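Waist measurement and BMI giving different answers: which one goes in the report?
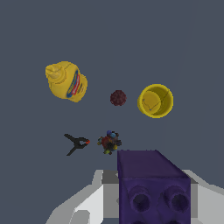 Posted by Sandrine Picard

I am writing up a small workplace health audit and have both BMI and waist circumference for each participant. Several people fall in the healthy range on BMI but have a waist measurement above half their height. Which of the two should I report as the main indicator of weight-related risk?

Inger Dalsgaard

Report both, and use waist-to-height ratio to discuss risk. BMI is weight divided by height squared, and it carries no information on where fat is stored. Fat held around the abdomen is more closely linked with type 2 diabetes and heart disease than fat on the hips and thighs, and a waist measurement picks up some of that. A person with a BMI of 24 and a waist-to-height ratio of 0.55 should not be filed under "no concern" on the strength of the BMI alone.

For the layout I would use a cross-table: BMI category down the side, waist-to-height band across the top (below 0.5, 0.5 to 0.59, 0.6 and over). The people you describe then have their own cell and the reader can see how many there are. If the group is small, check that no cell lets a colleague be identified. We merge any cell with fewer than 7 people in it.

Two points on method. State where the tape was placed. The usual site is midway between the lowest rib and the top of the hip bone, at the end of a normal breath out. Trouser size is not a substitute and neither is a measurement at the navel, which can differ by several centimetres in the same person. Secondly, say whether the measurements were taken by staff or reported by the participants. People reporting their own figures tend to overstate height and understate weight, and both errors push BMI down.

BMI cut-offs for overweight and obesity are set lower for people of South Asian, Chinese, Black African and some other backgrounds. If your spreadsheet applied 25 and 30 to everyone, recalculate before you publish.

Tùng Vi

BMI is useless, it says every rugby player is obese. Just use a body fat scale. We have a Fudar one in the office and it takes 4 seconds.

Védís Lund

I would not follow the advice on scales. Household models pass a small current through the feet and estimate fat from the resistance, and the reading shifts with how much the person has had to drink, when they last ate and whether they have been exercising. I logged my own for most of May and saw a spread of 2 percentage points between 7 in the morning and the evening. That may be acceptable for following one person under fixed conditions. It is a poor basis for comparing people in an audit.

The rugby player objection is correct as far as it goes, but in an office population a high BMI seldom comes from muscle.

To add to Inger's reply: waist-to-height ratio is not suitable during pregnancy, and the standard bands are not meant for anyone with a BMI over 35, where the waist will nearly always be high and the ratio adds little. Leave both groups out of the cross-table and give the number excluded in a footnote. Also record the height used for each person. In our last audit 17 ratios had to be redone after someone had entered heights in inches in a column headed cm.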